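I met Stavros Petek on a Saturday at the Rirwood office of Fudico, where he keeps the paperwork and small goods for Stumel, a card game club with 53 members and way more cards than it knows what to do with. He'd promised me coffee and a talk about sorting. I got both, plus a very long story about a missing expansion pack.

"People think I'm a tidy person," he told me. "You should see my car!" He got into sorting the way most of us do, by losing something. A whole set went missing in July, he bought it again, and then found the first one in a coat. After that he wrote everything down. The list on his computer now runs to 1,106 lines – he's a little proud of that, I think.

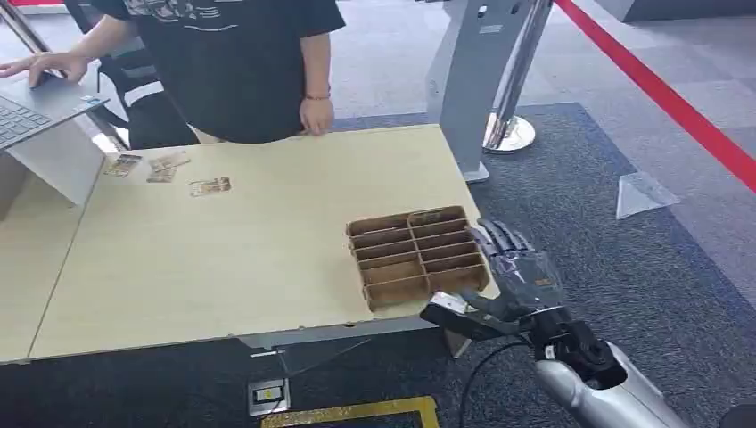

Sorting, for Stavros, starts with a mess. He won't put a single card away until he's had them out where he can see them and slide them past each other for a bit. The tray comes second. It's plain brown cardboard with thin cardboard dividers, ten slots in two columns of five, and he'll defend it against any fancy plastic box you care to name. "If a divider gets bent, so what? I cut another one." I like the laptop up on its white stand too, close enough to reach with one hand in the middle of a sort. I've tried doing this with a phone on my knee and I can't recommend it.

His rule is to stop after 30 minutes. "After that I start making up categories," he said. "I had one called Other Brown." He laughed pretty hard at this, and so did I, mostly because I have a drawer at home that's exactly that.

We talked for a while about labels. He used to write on the dividers in marker, then changed his mind about what went where and had to cross it all out. Now he goes by position. Starter cards go nearest to him, and the ones he's unsure of go in the far corner until he's made a decision (some have been waiting since spring). 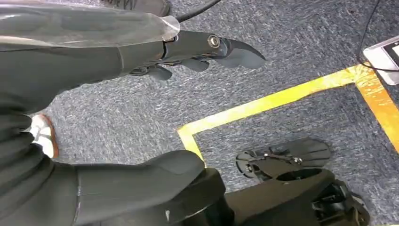 The unsure pile got smaller when his friend Văn began trading with him. Văn took 22 cards off his hands in one evening and left him with four, which Stavros still considers a terrific deal. "I got my corner back," he said. "You can't put a price on a corner."

He also told me he sorts by deck first and by color after that, and he was firm about the order. Going the other way looks gorgeous and then you can't find anything on game night. I said my bookshelf was arranged by color. He was very kind about it.
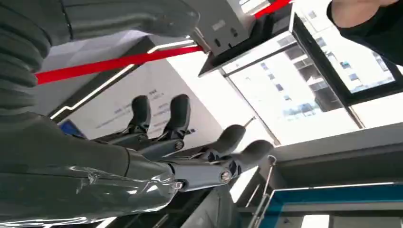
So what should you do if you only have one evening and a shoebox full of cards?

Make two piles, the ones you play with and the ones you don't, and put only the first pile in a tray. Stavros says the second pile can go straight back in the shoebox, and you can look at it again when the weather's bad.

I went home with a spare tray under my arm and a divider he'd cut for me while we were talking. My starter cards are in it now, nearest to me, and the far corner is already full.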